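Progress report, January
Prepared by Perihan Soylu for the Stollard grant

Hello again, and thank you for being so patient with me over the holidays! I know I promised you something shorter than the October report (sorry about that one), so I'll get right into it.

The Diltden room is dressed. When I last wrote we had bare white walls and a tabletop still in its wrapping, and I was fretting over whether your money would stretch to the wallpaper. It did, with a little left over. We went with the mustard yellow, the one with the big white vases and the red roses, and I love it more every time I walk in. Probert sent 15 rolls and we have 6 left, so patches are taken care of for a good long while.

The gray marble pattern was the right choice for the table. My worry was that it would fight with the walls, but the white veining calms everything down. It does need a proper wipe, there are little white flecks and chips all over it, and I've put that on my list along with the shelf labels.

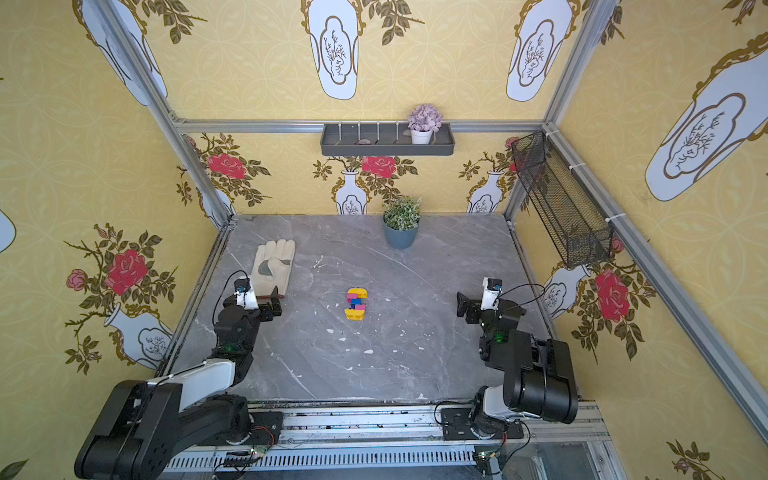

Photo: Perihan Soylu / Diltden room project

The dark gray shelf on the back wall is my favorite buy of the whole grant. The lavender flowers live at the right end with a pebble for company, and the white pegs run along the tray. I'd still like something hanging from them, maybe ribbon or a few keys. The bigger plant in the slate-blue pot is artificial, which I fought against and then gave in on, and you'd have to get pretty close to tell.

As for the loose things, the toy bricks are in (yellow, magenta and blue so far, I'd like a green set too) and so is the leather work glove with the gray suede palm. The black mesh basket is up on the right, held on with white cable ties. It tilts, and I want it level before the next round, so Deltar is quoting me for a proper bracket.

On money: we've spent 90 percent of the furnishing line. The rest I'd like to keep for the bracket, the bricks and a second set of small objects, if you're happy with that. I'm hoping for more than 10 new things, mostly kitchen and garden bits, picked to look good against all that yellow.

Could you let me know about the carryover when you get a chance? The order form is filled in and sitting on my desk.

Warmly,
Perihan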